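Nov 7, 2019

Tadden judo club gets its mats back

I got the call from Nusrat Gamage while I was still in my work boots, and I think I yelled loud enough to scare the dog. Our club has the old Frandsen hall again! We've been training in the Oscombe school cafeteria since February, rolling out mats between the lunch tables and rolling them up again by nine, and my back will not miss it one bit.

The new lease starts at the end of the month and runs three years. Rent is $500 a month, up from $488, so dues stay where they are for now. Nusrat did most of the haggling (she used to coach the juniors, and she does not blink first).

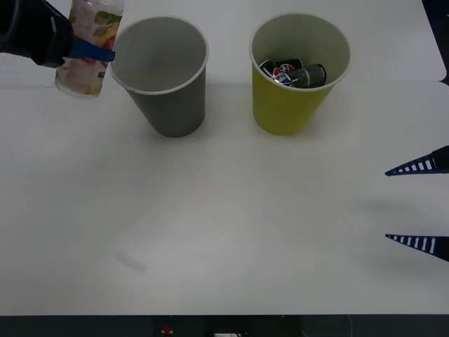

2 min read

The floor is the big job. The hall has roughly 1000 square feet of usable space and the old subfloor has a dead spot near the fire door that a few of us remember pretty well - I landed on it hip first in a brown belt grading. Hòa Cao is pulling that section up and putting in new joists before any mats go down.

Classes will run the same nights as before, kids first and then adults. The beginner course has room for 30 people, no gi needed for the first two weeks, just sweats and short fingernails. Randori night is back too, and I plan on getting thrown a lot.

If you still have a club gi or a key to the Oscombe storage closet, please bring it to practice. We're short two jackets in the kids' sizes.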